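What Is a Paper Cup Made Of?

Have you ever left a drink of squash in a paper bag? Of course you haven't! It would be all over the floor. Paper soaks up water, goes floppy and falls to bits. So how can a paper cup hold your hot chocolate all the way home from the park?

The secret is on the inside. Rub your finger round the inside of a clean paper cup and you'll feel that it is very smooth, a bit like the skin of an apple. Most paper cups have a thin layer of plastic stuck to the paper. The layer is thinner than a hair, and it stops the drink from ever touching the paper at all. A long time ago people used wax for the same job, and you could scrape little curls of it off with your fingernail.

The paper part is clever too. It comes from wood, which is chopped into tiny chips and mashed up with water until it looks like porridge. This mush is called pulp. The pulp is spread out flat, squeezed, dried and rolled up into an enormous roll. Then a machine stamps out shapes for the cups. If you carefully pull a cup apart you'll find there are only two main pieces: a curved strip for the wall and a circle for the bottom. Look for the place where the wall overlaps itself. That line is called the seam.

Now have a feel of the top edge. It's rolled over into a little tube, and that rolled rim does two jobs. It makes the cup much stiffer, so it doesn't fold up when you squeeze it, and it's nicer on your lips than a sharp paper edge would be.

Tubs are the cup's bigger, rounder cousins. You might get soup in one, or noodles, or ice cream. Lots of them are brown. That brown paper is called kraft paper, and kraft is the German word for strength — a very good name, because it's tough stuff! It is brown because that's the colour the pulp comes out when it hasn't been bleached white.

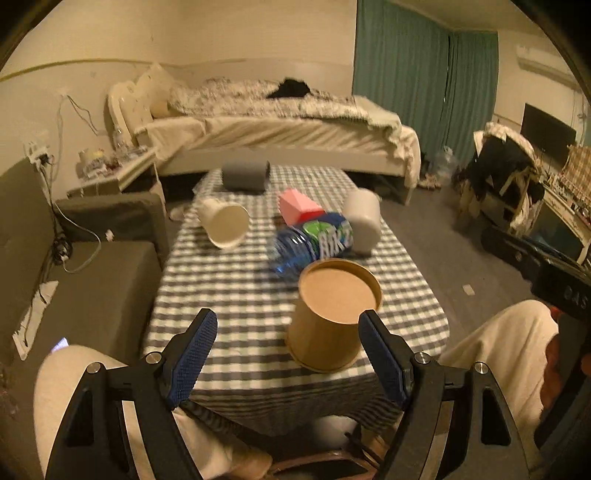

Bottles are a different story. A see-through drinks bottle starts out as a small, thick tube of plastic that looks like a test tube with a screw top. The factory warms the tube until it is soft and then blows air into it, and whoosh, it swells up like a balloon inside a mould. The mould is a hollow metal shape, and the plastic pushes out against its walls and copies every bump and line.

Those lines matter. The ridges that go round a bottle are called ribs, just like the ones in your chest, and they keep the thin plastic from buckling when you pick it up. You can test this with a sheet of paper. Hold it flat by one end and it flops. Fold it into a zigzag, like a fan, and hold it by one end again. Much better! Same paper, different shape.

Gun-woo Geum runs the Saturday-style "take it apart" table at our Kilska workshop, and he loves this bit. He asks everyone to guess which is stronger, a cup standing up or a cup lying on its side. Try it yourself at home.

You will need:
3 clean paper cups, all the same size
a hardback book
some small things to use as weights, such as tins of beans

Stand the cups upside down in a triangle and lay the book on top. Add your weights slowly, one at a time, and keep your toes out of the way. Then take everything off, lay the cups on their sides and have another go. What happens to the round shape when something presses on its middle?

When a cup stands up, the push goes straight down through the wall, all the way round. When it lies down, the push lands on one curved side, and paper bends quite easily that way. Our best standing-up score so far was 3000 grams, and the cups hadn't even creased. We ran out of tins!

One more thing to find out about is what happens afterwards. Plastic bottles can often be melted and made into new things, even fleece jumpers. Paper cups are trickier, as the paper and the plastic layer have to be pulled apart first, and not every recycling centre has the machines. Ask a grown-up to help you look up what your council takes. And if your cup is clean and dry, keep it for a while. It makes a brilliant pen pot, and with a small hole in the bottom it's just right for growing cress.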